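Chapter 7
Comparing Grippers for Bin Picking
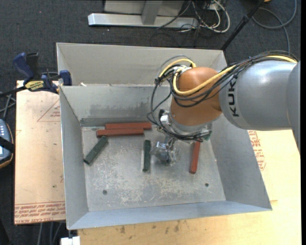
Choosing a gripper is often treated as a catalog exercise. The engineer looks up the weight of the part, adds a margin, and picks the smallest model that can hold it. For parts that arrive in a tray, one to a pocket, this usually works. For parts that lie at any angle in a bin, the catalog leaves out most of what matters. The fingers have to fit between the part and its neighbors. The wrist has to clear the walls. The cables have to follow the wrist into the bin and back out without catching on anything.

This chapter deals with how to set up a fair trial of two or more grippers on the same arm. It assumes that you have read Chapter 5 on tool frames and payload settings, and that you can write a simple pick routine for your own controller.

We will follow one trial from start to finish. It was run at the Motlow training shop by Nicanor Bermúdez and Esperanza Figueroa, who needed a gripper for rectangular blocks and had three on hand: a two-finger parallel gripper from Vollosa, a vacuum gripper from Skitska, and a set of shop-made fingers on an older Vollosa body. Their first plan was to make 40 picks with each and compare the totals. They dropped this plan after one day. Most of the failures came from blocks lying against a wall, and the number of such blocks changed every time the bin was refilled. The totals said more about the refilling than about the grippers.

The second plan used 48 fixed layouts. Each layout was drawn on paper, with the position and angle of every block marked, and each gripper was tried on all of them. Section 7.3 gives the method for drawing layouts, and Section 7.4 gives the record sheet.

7.1 What a trial should measure

A pick can fail in several ways, and a single success rate hides the differences. Record at least the following for each attempt:

Whether the gripper reached the part without touching a wall or another part.
Whether it closed on the part, or sealed against it, on the first try.
Whether the part stayed in place during the lift.
Whether the part was released at the correct angle.
The time from the start of the approach to the release.

Keep contact with a wall separate from contact with another part. The first can often be cured by a longer finger or a different approach angle. The second may call for a narrower finger, or for a change in the order of picking.

Arm speed must be the same for all grippers. Bermúdez and Figueroa held the approach at 400 millimeters per second and the move to the drop point at 2000. If one gripper cannot be used safely at the chosen speed, lower the speed for all of them and start the trial again.

7.2 Fixing the bin and the arm

Before any layout is tried, the bin must be held so that it cannot shift.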